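Vuswood Camp – July progress report to the Cusby Fund
Prepared by Vittoria Mazza

Search this site Enter keywords Go

The grant paid for the gray-water system and the repair bench. Both are in place. The evaporation pond liner came from Moschos and needed 2 patches along one seam before it held. We have spent 178 dollars on fittings and 1000 on the liner and pump.

Morena Longo has taken over the shift schedule for the shared kitchen. All four shifts now have a lead, but teardown is still short of people. 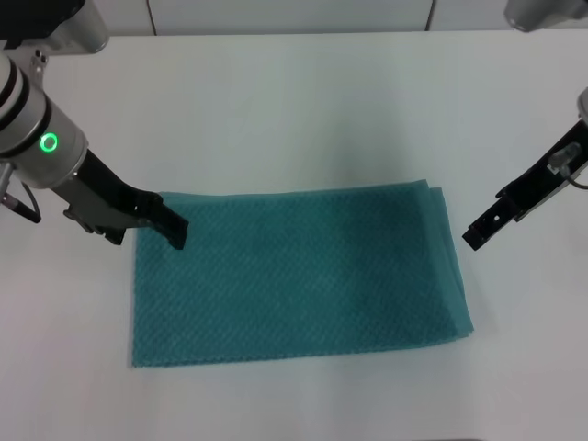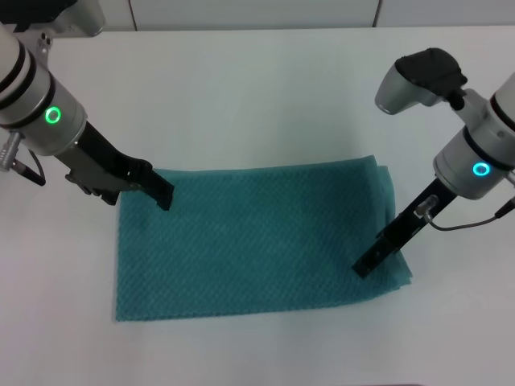
Shower supplies are the next item on the budget. Campers will bring their own soap, and the camp will lend linens to people flying in with only a carry-on. Teal towels, folded into a wide rectangle, are what the packing list now calls for – the color is easy to spot in a mixed bin. We have not bought the bins yet.

The truck rental is still open. Alura quoted a rate that includes mileage, and we would like your approval before we sign. Unspent money will go to the return trip.

Comments

dustyk: Is the repair bench open to other camps?
Morena: Yes, mornings until 11.
pallet_jo: I can do one teardown shift.

Related
Vuswood packing list
Gray-water setup notes
June progress report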